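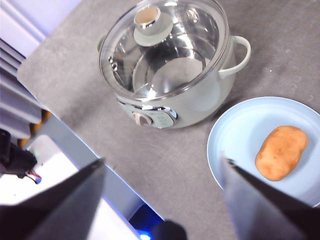 There is a certain kind of winter evening when the big stove feels like too much trouble. You come in with cold hands, you want something hot in a bowl, and the thought of hauling out the heavy stockpot for one hungry person (or two, if somebody turns up) is enough to send you to the bread and cheese. For evenings like that I have come around, slowly and with a good deal of grumbling, to the little electric pot.

I held out for years. My kitchen in Pidbridge is narrow, and I had a rule that nothing with a plug could live on the counter unless it earned its place every single day. The toaster passed. The waffle iron did not, and neither did the yogurt maker, which went to a cousin in Samirholm and has never been heard from since. Then in September my stove went out for the better part of three weeks while a part made its way from Rusteck, and I bought a small electric pot out of plain desperation.

I chose a mint green one, I will admit, for the color. Mine has a round belly and a glass lid, and a single dial on the front, and I found I liked having only the one thing to turn. After years of beeping appliances with menus inside menus, it was a relief!

The glass lid matters more than I expected. I am a lifter by nature, always peeking, always letting the steam out, and my rice suffered for it. Now I can stand there with my tea and watch the bubbles, and leave well enough alone.

Potatoes are where I would tell anyone to begin. Pick one good-sized potato with a fairly smooth skin, scrub it, and put it in whole with cold water just to cover and more salt than seems polite. Bring it up gently, then turn the dial down until the water is barely moving. Test it with a thin knife, and when the blade slides through, pour off the water and let the potato sit in the warm pot with the lid tipped for a few minutes. Butter, pepper, a spoonful of sour cream if you have it – supper.

From there it is a short step to soup. I soften a leek in butter, add a diced potato and some broth, and finish it with the ends of a cheese from Stöckli, the grocer on our corner, who sells the scraps cheaply to anyone willing to ask.

It does have its limits, of course. You can't brown much meat in a pot that size without crowding it, and pasta has to be the short kind. Starch along the rim wants wiping off the same night. I have also learned to keep the cord well back from the sink, after one morning I would prefer not to describe.

The stove has been working again for a good while now, and the pot is still out on the counter, next to the toaster.

More from Food & Home
Leeks, and what to do with the green part
A kitchen shelf that has stood since 2000
Three soups for a cold house
Getting burnt milk off the bottom of a pan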